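Trornside Shared House
Minutes of the house meeting, January 2023
Held in the front room. Diarmuid Brophy in the chair and also taking notes, which he would like recorded as unfair.

1. Last minutes

Read and accepted. The action on hall storage was carried over from the meeting before, where it had been carried over already. The chair asked that it be settled tonight or dropped.

2. Hats, socks and other knits

The proposal is that small knitwear leaves the coat hooks and goes, folded, into woven baskets. The members from the upstairs rooms are in favor. They say the hooks are overloaded and that things fall behind the radiator. The chair agreed that things fall behind the radiator. He did not see how a basket would stop people from missing it too.

The basket put forward is the olive green one, open at the top, with a handle slot in each end. It was tried on the pale wood table along with a navy knit that has a white fish skeleton on it. 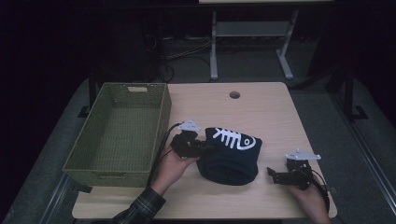

The chair's main doubt is folding. Every storage plan this house has adopted depends on folding, and every one has lasted until the first cold morning. The Stumon drawer dividers were quoted at him as a success. He pointed out that the dividers are now in the shed.

It was asked if there should be one basket per person or one for everybody. One each would mean buying more, and the hall shelf is not deep enough for a row of them. One for everybody would mean digging. A member said digging is quicker than people think. The chair asked to see that tested by someone who is late for a bus.

There was a longer discussion of labels. The Fistton clip-on kind costs $3 each and the clips are said to slide off anything woven. String tags were suggested. The chair will not be cutting string tags.

Agreed: a trial of the shared basket for 15 days, hats and socks only. No scarves, no gloves, no dog things. Anything left in it unfolded gets moved to the owner's door. The chair voted against and wishes the minutes to show it.

3. The table

The second proposal was that the table be kept clear when not in use, so that folding can be done there. At present it collects mail, mugs, chargers and whatever came home in somebody's pockets. Those in favor said a bare surface is pleasant to look at and easy to wipe. The chair said he has heard this about every flat surface in the building.

He did concede that the top looks better with nothing on it. The grain is nice and the finish takes the light well.
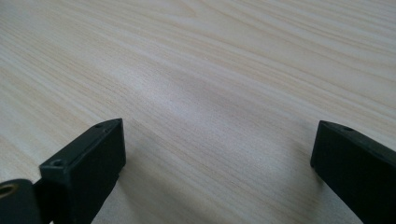 Polish came up again. Tefera oil was bought last year on the strength of a flyer and there are 2 cans left. The chair asked what the oil does on a smooth finish other than sit there. No answer that satisfied him. One member is sure it helped on the windowsill. Another said the windowsill was cleaned the same afternoon, and that this might be the reason. Oil to stay in the cupboard until someone reads the can.

Coasters were mentioned and the mention was withdrawn.

Agreed: table to be cleared by whoever used it last. The chair asked how we would know who used it last. Left open.

4. Money

Household kitty stands at $23. The chair does not regard this as enough for another basket plus labels and would sooner replace the hall light bulb. Bulb approved. Baskets to wait for the result of the trial.

5. Any other business

A request for a second shoe rack. Refused until the first one has shoes on it.

The back door is sticking again. Diarmuid to plane it, weather permitting.

Actions
Basket to go on the hall shelf tonight: upstairs rooms
Mail to be sorted and handed out: everyone, for their own
Read the oil can: not assigned
Light bulb and back door: Diarmuid

Next meeting when the trial is over.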